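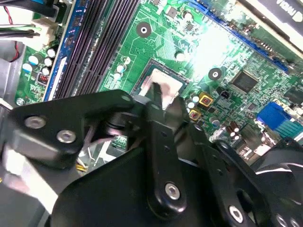 **Biswas**
*old desktops, small repairs, Grarwood*

17/08/2024

Okay, the heatsink is off the old Dorlow tower and we have arrived at the part I've been putting off all summer. Processor swap! Still in its socket for now, smudges of pale gunk on the metal and everything. Thread as I go, mute me if you don't care about computers from the thrift store.

---

Quick background for anyone new. I got this tower for 14 dollars, no hard drive, no side panel, sticky note on the front that said WORKS? with the question mark. It does work. It's just slow enough that you can go start the laundry between clicking on a thing and the thing opening.

---

I do love how these green boards look with the cooler out of the way. Four black memory slots with that little bit of blue down the side, the fat little capacitors with their white tops all huddled together, the chip sitting in the middle of it like a town square. New boards are all black and covered in plastic armor and you can't see anything!

---

The cooler did not want to come off, by the way. Old paste sets up like grout. What worked: put everything back together, run the computer for 19 minutes with a video playing so it warms up, shut it down, unplug it, then twist the cooler gently from side to side before lifting. Twist first. Please twist first.

---

If you pull straight up on a cooler that's glued itself down, on some sockets the chip will come right out with it, lever closed and all. I did this to a different machine years ago and bent a whole row of pins. I straightened them with a mechanical pencil (take the lead out, slide the tip over the pin, lean it back a hair at a time) and it took an entire evening and most of my good mood.

---

Somebody asked what I use to clean the paste. Rubbing alcohol, the strongest the drugstore has, and coffee filters. Coffee filters don't shed fuzz the way paper towels do. Wipe from the outside edge in toward the middle so you aren't shoving gray goo over the side and down into the socket.

---

And no, you don't need to get it mirror shiny. Old heat spreaders keep a kind of cloudy look no matter what you do. Once nothing comes off on the filter, stop rubbing.

---

I left the cables where they were. They're a black bundle up at the corner and I know, I know, "always strip the board completely." The supply is switched off and unplugged from the wall, I held the power button down to drain whatever was left, and I can get to the socket fine. Also I remember exactly how long it took me to get that connector seated last time.

---

Snack break. Had a question about static. I touch bare metal on the case before I pick up a part, I work in socks-off mode on a hard floor, and I don't wear the sweater. There's a wrist strap in a drawer somewhere. Fairly sure.

--- 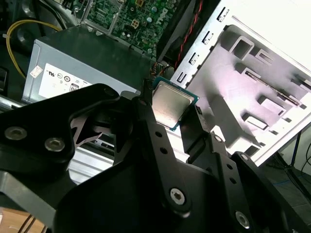 **Biswas**

And it's up out of the case! Held by the edges, same as you'd hold a photo print. Silver lid with the rounded corners, that skinny teal-green border all the way around it. I think that border is one of the nicest colors in the whole hobby and it spends its entire life under a heatsink.

---

Power supply label is upside down from where I'm working, which is true of every power supply label I've ever needed to read. I have tilted my head at so many of these. If you're shopping for a chip upgrade, go read yours now and write the wattage on masking tape somewhere you can see it. Mine says 400 on the tape so that's what I plan around.

---

Things to do before you put a new chip in, which I'm typing out mostly for me:

- check the board maker's list of supported chips
- update the BIOS while the OLD chip is still in there
- find the tiny triangle on the corner of the chip and the matching one on the socket
- find the paste
- go find the paste for real this time, it's not in the drawer with the strap

---

I did the BIOS one last night. It was five minutes of staring at a progress bar and not breathing. If the lights had flickered I'd be posting about gardening today.

---

For whoever asked about money: the replacement is coming used from Jiltora, the parts place over by the bus depot, and I refuse to spend over 100 dollars on this whole computer, tower included. It's going to live in the kitchen and play music and show recipes. It doesn't need to be fancy, it needs to open a web page before the onions burn.

---

Old chip is going in a little plastic clamshell with its model number on a label. Don't put a bare processor in a sandwich bag, or loose in a desk drawer with the paper clips. If you haven't got a clamshell, an egg carton with the lid taped shut will do for an afternoon.

---

Somebody's going to say I should've bought a used laptop. You're probably right! I like this more. I like having the thing open on the table with a light brown bit of wood showing and cables wandering across it, and knowing what every piece is for (nearly every piece).

---

Anyway, on paste: one blob in the middle, the size of a pea that's a little disappointing. Let the cooler squish it. I used to spread mine with an old library card and I never once got it even.

---

Jiltora says the new chip might not be in until September, so this tower gets a clean bedsheet over it until then and I get to pester them by phone. I'll add to this thread when it shows up. Meanwhile if anyone near Grarwood has a spare side panel for a Dorlow mid-size, beige or gray, dents fine, my messages are open.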